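Bristwood Studio Days: the gallery page

October 2019

Well, I finally got the pictures up! I had promised this page to everybody who wrote in after the last newsletter, and then I spent most of September moving boxes and looking for my good scissors (they were in the boxes). If you're new here, Bristwood is the big bright room we share at the back of the old Drandus building, and this is the page where I put up whatever we have from it, with a line or two for each picture. It's a gallery in the loosest sense. I don't do arty captions and I'm not very good at keeping things in order, so just scroll and enjoy.

A little about the room first. We have 2000 square feet, which sounded enormous when we signed and now sounds like a closet. The idea was to keep the middle open for whoever needs floor space that day and push everything else to the sides. That lasted until the first delivery. I've come to like it a bit messy, though – it feels like a place where people are busy, and I never could work in a tidy room anyway.

Flowers, top left

Purple and lavender, lots of small blossoms with dark green leaves. I love these colors next to all that white, and I'd have the whole room in purple if they let me. The long green piece is my other favorite, partly for the mottled look it has, with that lighter teal along the top edge. My grandmother had a winter coat in very nearly that green and I have been trying to match it in yarn for years.

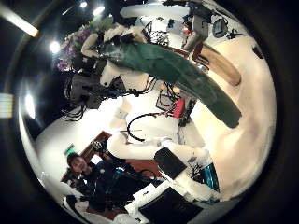

The floor, and somebody's khakis

I've had so many questions about our floor that I'm going to answer them all in one go. Yes, it's light gray, and yes, it shines! When the ceiling lights are on you get those long white glints across it, and I think they're pretty, but they do show every crumb. I sweep with a soft broom and then go over it with plain warm water and the tiniest drop of dish soap. I tried a fancy floor cleaner from Clonda once and it left streaks I could see from the door, so back to dish soap it was. Two passes, and the second one with clean water. The black tripod lives wherever there's a gap, and the pale boxy piece with the legs is good for setting things down on. I can't tell you how many times I've measured that side of the room and then changed my mind about what should go there.

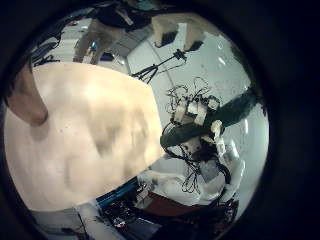 Next on my list is sorting out the cloths. We started with one neat stack, and now they turn up all over the building, crumpled, and I can never find one when I have a cup of coffee going over. I ordered 100 of the plain white cotton kind from Acuña, which ought to see us through the winter, and I'm going to try a hook by each door and see if anybody uses it. My guess is that they'll end up on the backs of chairs again, but I'm an optimist about hooks.

The other job is cables. I bought a bag of those soft wrap ties, the kind you can open and use again, and I did one whole corner before I ran out of patience and went home. If you have a system that works in a room where people keep moving things, please write and tell me about it! I've read all the tips about labels and I just don't have the handwriting for it.

I'll add more pictures when I get them off the other computer, which is slow and needs a new battery. A few of you asked whether you can use these on your own pages. Go ahead, just mention Bristwood somewhere so people can find their way back.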